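Allotment and water log, March

Up at 5.40. Kitchen at 14 degrees, outside at 2. Frost on the shed roof but none on the soil under the fleece, so the double layer is doing its job. Kettle, then the rain gauge: 4 mm since yesterday morning, all of it before midnight going by the logger.

The main task was the leak. The lower tank has been losing water since the end of last month and I had put it down to the tap washer. I changed the washer and the level kept dropping. Over the last few days I have been marking the side of the tank with wax pencil at six in the morning and six at night, with the inlet closed off. The loss is greater by night than by day, which ruled out evaporation even if the season had not. It also ruled out the neighbouring plot helping itself, which I had begun to suspect and am glad I did not mention.

Tank capacity is 200 litres nominal. It is a Clorkard, the older pattern with the moulded shoulder, bought second-hand when the Lerketstead nursery closed. The fittings are an odd thread. It looks like three-quarter inch and will start on a three-quarter inch nut, but binds after a turn and a half. I forced one in the autumn. That was the fault, or most of it: a hairline split running from the outlet boss down towards the base, on the side facing the fence where I could not see it without moving the tank. Cold closes the plastic up slightly everywhere except at the boss, where the brass holds it open. So it leaked more at night. I should have worked this out from the wax marks a week ago.

Drained what was left into the cans and the old bath. Moved the tank out on two lengths of pipe as rollers. Under it the slabs were dark and soft with silt, and there was a good colony of woodlice, which I brushed into the compost. Relaid the back slab on sharp sand as it had sunk by the width of a finger at one corner. Checked with the short level in both directions, then with the long one. The long one disagreed with the short one. Turned the short one end for end and it disagreed with itself. It is going in the bin.

Back indoors by half past ten. Toast, two eggs, the last of the Sostgate marmalade. The Sostgate has been getting sweeter for a year or more and the peel is cut finer than it was. Shall make my own next January if I can be bothered with the muslin.

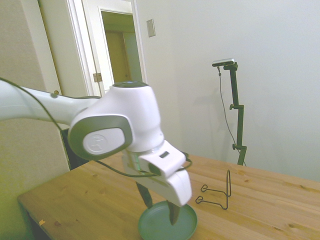 Arm over the green plate, wooden tabletop.

Spent the rest of the morning on the repair. Options as I see them:

Plastic welding. I have the iron but not the right rod, and I am not certain what the tank is made of. A shaving from the rim floats, which points to polyethylene or polypropylene and leaves me to guess between the two.

Epoxy. Will not hold on either for long. I did this on the small tank three years ago and it peeled off in one piece the first summer, very neatly, like a scab.

Cut out the boss and fit a new tank connector with a flange and rubber washers on both faces. This means a larger hole, clear of the split, and drilling the end of the split to stop it going further. More work but all of it is mechanical, and I can take it apart again.

Went with the last. Drilled the end of the split at 4 mm, having found it with a wet thumb and a torch held inside the tank. The hole saw ran true but the swarf clung to everything, including my jumper. Cleaned up the edge with a half-round file. The connector is a Reinholz one, catalogue page 154 if I need another, and came with a paper gasket as well as the rubber. I left out the paper. The instructions are for a flat-sided tank and this one has a slight curve, so I went over the seat with wet-and-dry wrapped round a block until the washer bore evenly. Chalk on the washer, press, look, sand again. Five or six goes at that.

The split itself I backed with a patch of butyl tape inside, pressed down with the back of a spoon. I do not expect much of it. It has only to deal with what gets past the drilled end, and there is little pressure at that height. If it fails I shall cut the bottom off and use the tank for rhubarb.

Lunch late, soup. Rain came on at two and I did not go back up until it had stopped. Set the tank on the slabs with the boss facing the path this time, where I can look at it. Filled it a quarter full from the bath. Dry at the connector after an hour. One bead of water on the outside at the drilled hole, wiped off, and it had not come back by the time I left. Wax mark made at six as usual. I shall leave it at that level for two nights before filling further.

While waiting I did the sums for the season again. The shed roof gives me roughly 3000 litres between now and the end of August in an ordinary year, less what goes over the top when both tanks are full, and they always fill in the same week. A third tank would catch some of that. There is room behind the compost bays if I shift the pallets, though the run of pipe would be long and nearly flat, and would need cleaning out every autumn. The other way is to bury more of what I have in mulch and need less. The beans were the heavy drinkers last year - more than the courgettes, to my surprise - and I had them in the driest bed. They are going in the north bed this time.

Other items. Broad beans up, nine showing out of the first row. Garlic fine. Something has been at the purple sprouting, pigeon by the look of the leaf, torn and not cut. Net is up but was resting on the plants, so they just stood on it. Raised it on canes with the old plastic bottles over the ends. Leeks nearly finished and starting to think about flowering; must lift the rest by the weekend and freeze them. The path by the gate is under water again. There is a land drain there somewhere on the old plan, drawn as a dotted line that stops at the hedge with no note to say where it comes out.

To buy: sharp sand, one bag. Jubilee clips, the wide sort. A new short level, tested in the shop both ways round. Marmalade, not Sostgate.

Hands sore from the file. Cold bath water down the left boot, which has been standing by the stove since supper with newspaper in it. Gauge emptied at nine, 3 mm. Sky clearing from the west, so there will be another frost and the tank will have a proper test. Bed at ten.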